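Gripper width drift: what went wrong in the March batch

April 14, 2026

Of the 804 tissue demonstrations we recorded in March, 129 have a bad gripper width. I spent most of last week finding out why, and am writing it down while I still remember the order of events.

The symptom first. The Fivinier policy trained on that batch would approach the tissue correctly, stop, and close its fingers to a gap of several millimetres. No tissue. On replay it then lifted and carried nothing across the table with every sign of confidence. The position error at the point of closing was small, so I ruled out the arm calibration early and went looking at the width channel.

Width on our hand-held grippers comes from an encoder on the finger linkage, zeroed at start-up with the fingers held shut. The pose of the whole gripper comes from the marker cube. The two are logged separately by Prelumo and joined on timestamp afterwards. A fault in one leaves no trace in the other, and my checks only looked at the pose.

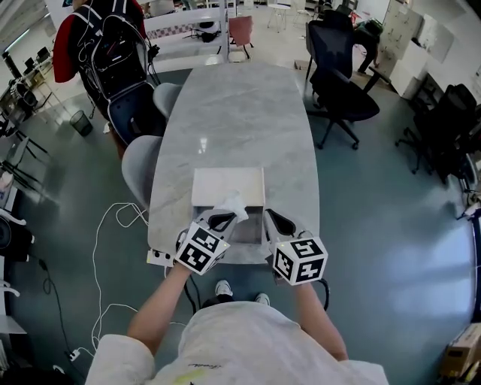 Tissue task, both grippers in use, left one on the tissue.

Plotting minimum width per episode made it obvious. The left gripper sits flat at zero throughout. The right gripper sits at zero until a restart partway through a session, then at 11 mm for the rest of it, then back to zero the next morning. Four sessions show the same step, always after a restart and always on the right.

The cause is dull. If the cable connection drops for a moment, the Prelumo logger reconnects and takes a new zero from whatever width the fingers happen to have. It prints one line to the console and carries on. Fingers resting slightly open become the new "shut", and every later reading is shifted by that amount. I had assumed the reconnect kept the old zero. The manual does not say either way.

I reproduced it on the bench at Putby by pulling the plug with the fingers blocked open. It took the wrong zero on every attempt, over 55 of them.

Changes made so far:

The logger now refuses to re-zero after a reconnect. It stops the recording and asks for the fingers to be closed.
Each episode starts with a full close and open, and the check script rejects it if the minimum is off by more than 1 mm.
The right cable has a strain relief clamp.

For the affected files I tried subtracting a constant offset. It works where the step is clean. In one session there were two reconnects and the second offset is ambiguous, so those are going in the bin. The corrected ones are tagged in the Amaral index and I will leave them out of training until the retrained policy has been compared with and without them.

Still open: why the connection drops at all. The clamp may be treating the wrong end.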